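Search this notebook
Enter keywords
Go

Aug 15, 2026
Snack box, spare room, Iltcombe flat

Goal for the afternoon: get the snacks off the bed and into one box, so that whoever sleeps in that room can sleep in it. Yiran says a bed is a perfectly good workbench. Yiran doesn't sleep there.

Started with the box. It's the brown corrugated one the Hirner lamp came in, and it had already had a hard life before I got hold of it. Torn a bit at one front corner. I considered taping it and then considered where the tape might be, and left it. Bare bottom, no liner. Celeste wanted tissue paper in there "so it feels like a gift." It is a gift to me if I can find the nuts at midnight.

Rules agreed last time, copied from the May entry so I can stop scrolling back for them:
– tall things stand up, flat things lie down
– nothing with a torn wrapper goes in without a clip
– wrapped candy stays in its bag
– date goes where a person can read it

The last one is Lanying's, after the sesame crackers. We don't discuss the sesame crackers.

First try, everything laid flat in two layers. Fits beautifully. Also means the bottom layer is a rumor until the top layer has been eaten, and with Zihan in the building that takes one evening for the sweet things and forever for the seaweed. Took it all out again.

Second try, soft bags against the walls, long stuff down the middle. Better. The candy bag slumps, but it slumps in place and leaves a corner for the small packets, which otherwise migrate. I've found them in pillowcases.
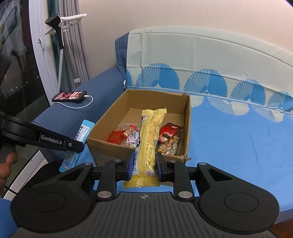
The middle lane is the part I keep arguing with myself about. Anything long and thin wants a neighbor on each side or it goes over, and once one goes over the rest follow out of solidarity. A strip of card folded into a V would hold them up. So would buying fewer snack bars, but I was told to keep suggestions practical.

Yutong came through at this point, looked at the box, said "why not a drawer," and left. For the record, the drawer is full of cables. The cables used to be in a box.

Third try, same as the second with the nuts moved closer to the front, as that's what everyone reaches for. Lifted the whole thing by the sides and walked it to the kitchen and back. Contents shifted a little, nothing fell over. The torn corner held, which I'm choosing to call a result. Time for the full pack was 4 minutes, and would have been less if I hadn't stopped to read the back of a wrapper.

Still to sort out:
– clips. We own 30 according to Lanying and I have seen two
– whether the Trakunlow parcel gets its own box. I say yes, the smell of the dried squid travels
– a lid, or an agreement
– Qiu on the corner has flat boxes, sturdier than this one, ask before they break them down

Box is on the shelf by the door for now. If you take the last of something, write it on the pad. The pad currently says "pen?" in Zihan's handwriting – in pencil.

2 comments
49 views

Contact | © Iltcombe Flat Notebook | Back to top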